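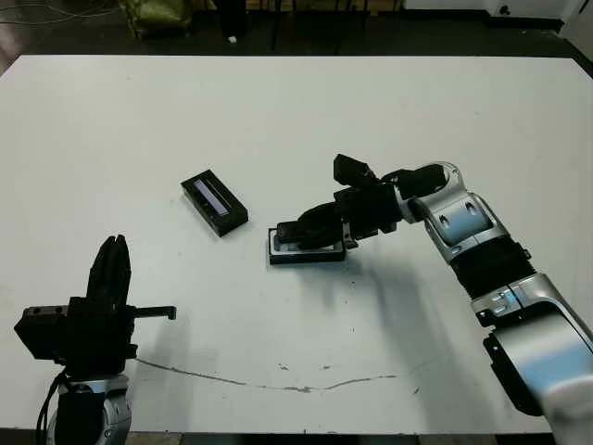

Right hand down on the tray, left hand parked. Black box waiting in the middle of the table.

December, 3 pm

Back on the tray and box job after a morning lost to the calibration (my fault, I had the old offsets loaded and didn't notice until Jingyi asked why the wrist was sulking). Job is the same as before: bring the two black pieces together using the right arm for most of it, and only call on the left if the tray starts wandering. I drove the first lot, Harpreet drove the second, and we swapped whenever somebody's shoulders got tired, so quite often.

The thing I keep doing is pushing down too hard. You don't feel the table through the controls, so you lean on the tray thinking you're being gentle and then the arm faults and you start again. Harpreet rests her elbows on the desk and hers come out so much smoother! I tried it and went from hopeless to middling. Cosimo reckons we should turn the scaling down so a big move of my hand is a small move of the arm. I'd like to try that before we collect the rest, but then the early runs won't match the later ones in speed, and Faustine will have views about that. Leaving it for her to decide.

We're at 28 keepers. The target from Pramenberg is 2000 across all the sites, which I try not to think about while I'm driving.

Approach notes, mostly for Primo, who takes over the controls next. Come in high and get the wrist square over the piece before you drop. If you correct the angle on the way down, one finger lands first and shoves the thing sideways, and then the recording is all chasing. Open the fingers fully before you go anywhere near it. Go slow for the last bit, slower than feels sensible. 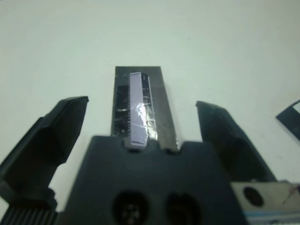
Then check the gap on both sides before you close. I was forever lining up by the head view and ending up closer on one side, and you really can't judge it from up there. The wrist view is the one to trust for the last part. Harpreet has it set big on the left monitor now with the head view tucked underneath, please leave it that way. If the gap is uneven, go back up and shift across. It costs you a few seconds and saves the run.

Also, wait a beat after closing. The Gillus script trims the still bits anyway, so you aren't wasting anything, and it makes the grasp much easier to find when we're labelling.
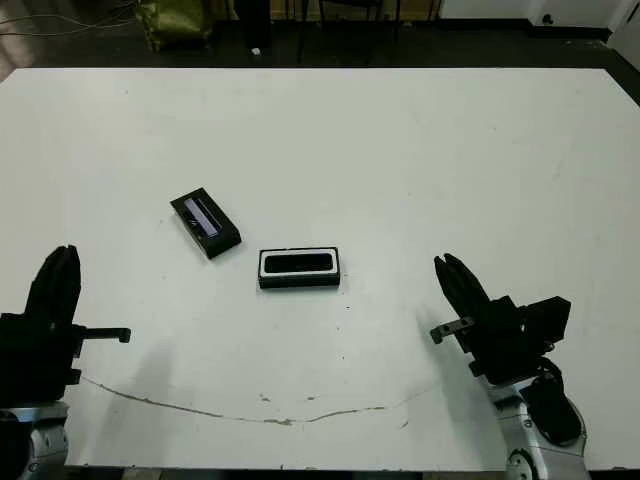 Start positions are the next argument. Faustine wants them properly mixed up so the policy doesn't just learn one path, and she's right, but Cosimo and I had both drifted into laying things out neatly without meaning to. So, new rule: turn at least one piece every time. The angled case with the tray sitting square to the table is a good one to keep in the rotation, because you have to roll the wrist for the first piece and then come back to straight for the second. Park both arms low at the near side with the fingers up before you hit record, same as always. I got that wrong on 3 runs and had to bin them, grr.

Dropped runs: keep them if you recover in one go, and tag them "recovered". If you fumble it more than that, delete and carry on. Jingyi wants the recovered ones in their own folder and I've made one under Pärn, next to the good ones.

Still to do: ask Cosimo about the scaling, reload the right offsets on the second machine, and write the start position rule on the whiteboard where Primo will see it. I'm stopping at 20 runs tomorrow whatever happens, my neck is cooked.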